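Inside the office computers: gallery
Text and photos by Fabrice Besson

In June our small repair group in Stotcombe received over 200 old office computers from the Guillot warehouse. Before a computer can go to a new home, we open it, look at the cables and check the drive. Many people never opened such a case and are maybe a little afraid of it. Click on a picture to make it larger.

The wires are what most people notice first. Red, yellow, black and orange ones bring the power, and the light blue cable is SATA, for the data. When you work near them, please do not pull on the wire. Hold the connector.

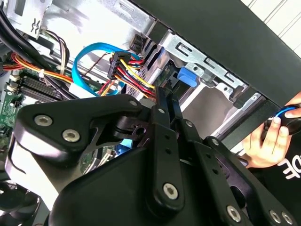

Divska asks if it is necessary to take all the cables off before cleaning. No, it is not. I only remove what is in my way, and I make a small drawing first if the case is new to me.

After the cables comes the hard drive. In many office machines it sits in a plastic caddy, so you can take it out together with its holder. Each drive gets a paper label from us with a number, and the same number goes on the case. Drive 1114 was lost for 2 weeks in the wrong box, and now I am more strict with the labels.
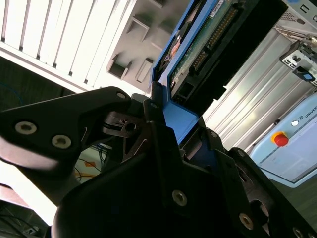 Blue caddy with its drive, partly in the chassis.

The power supply I leave closed, always. I read the label, I clean the dust outside with a soft brush, and I check that the plug is sitting well on the motherboard. If it makes a bad noise or a smell, it goes to recycling and we take another one from the shelf.
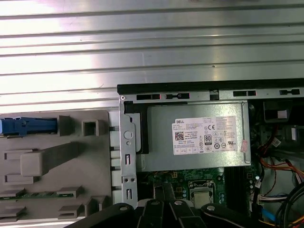

The memory I do at the same time, with the case lying flat on its side. Please touch bare metal before you put your fingers there. Up to now we have finished 70 computers, and the next ones go to the evening school on Tondenska street.

Then there are the plastic parts. They are light and easy to forget on the table, but a blue piece like this one should stay with its computer. I keep the small ones in a bag with the screws.

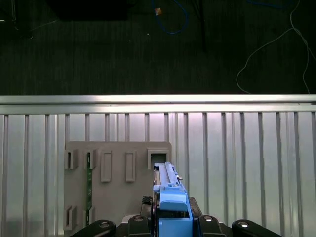
Does anybody have spare caddies of this blue type, writes Odile, because two of mine have a broken tab and I don't want to use tape. You can ask for them at our desk any afternoon after 2.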